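**Fleltmont printed bedspread, queen — review**

I bought the Fleltmont in October to replace a quilt that had gone thin in the middle. It cost $94 at the Borkholm outlet, and I've used it every day since then.

The cover is a single layer of fabric with a light filling. It weighs less than the old quilt and fits a front-loading washer with room to spare. I've washed it 9 times on warm. The print hasn't faded that I can tell, and the seams are sound except for a short run near one corner where the thread pulled. I fixed that by hand in a few minutes.

Warmth is average. On cold nights I add a wool blanket underneath. In a heated room it's enough alone.

The size is my main complaint. The label says queen, but on a deep mattress it comes up short on both sides — get the next size up if yours is thick. Lint is the other one. Dark towels leave fuzz on it, and you'll want a roller handy.

I fold laundry on the bed, so the surface matters to me. Knits stay where I lay them, and sleeves don't slide around while I'm squaring up a sweater. The old quilt was lumpy enough that I had to carry everything to the table. 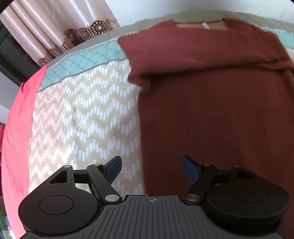

Luana Tavares wrote in that hers shrank after one hot wash and a full dryer cycle, and she now hangs it over two lines. I've never used high heat on mine, so I can't compare. The care tag does say low.

I'd buy it again at the outlet price. Borkholm's regular stores ask $194, and I wouldn't pay that.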